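Rasterset Kistero für Zweiarmzellen im Test

17. August 2021

Das Set besteht aus Kraftpapier, blauem Klebeband und zwei Grundplatten. Wir haben damit einen Tisch neu eingerichtet. 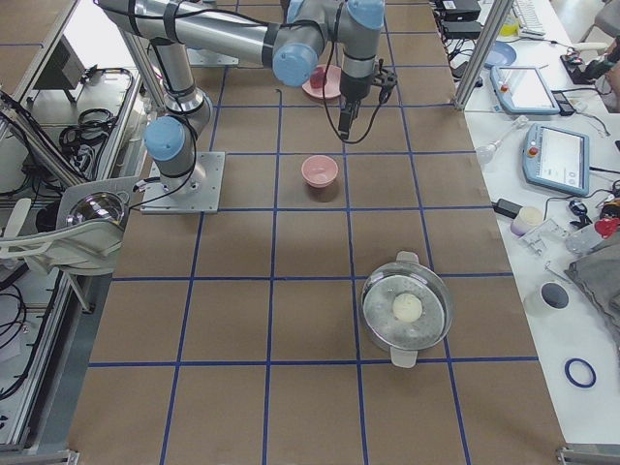
Das Papier liegt nach dem Festziehen glatt. Zum Einmessen nehmen wir leichte Teile wie die rosa Schale, dazu den Glastopf mit den weißen Griffen.

Die Platten kosten 279 Euro - bei Hutness zahlt man 600.

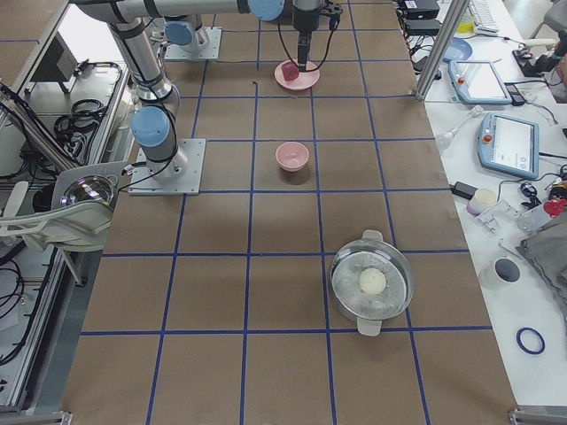 Pflege

Das Band löst sich zuerst an den Kreuzungen. Wir kleben im Juni alles neu.

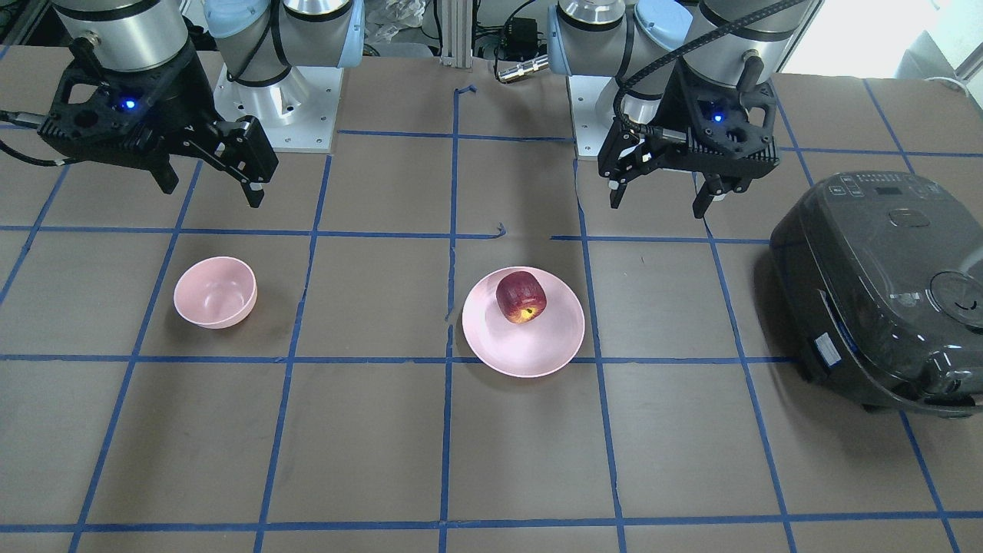
Die Schrauben ziehen wir beim Bandwechsel nach. Eine Anleitung fehlt.
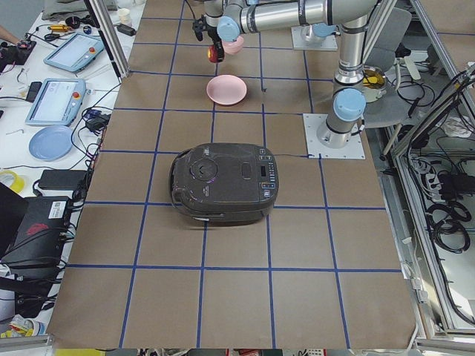
Wer oft umbaut, sollte Ersatzband mitbestellen. Zwei Rollen reichen uns.

Drucken | Per E-Mail senden

Kommentare (2)
Hält das Band auch auf Alu?
Bei uns ja, vorher entfetten.

Ähnliche Beiträge
Kabelhalter von Dovhaniuk
Cleltura Klemmen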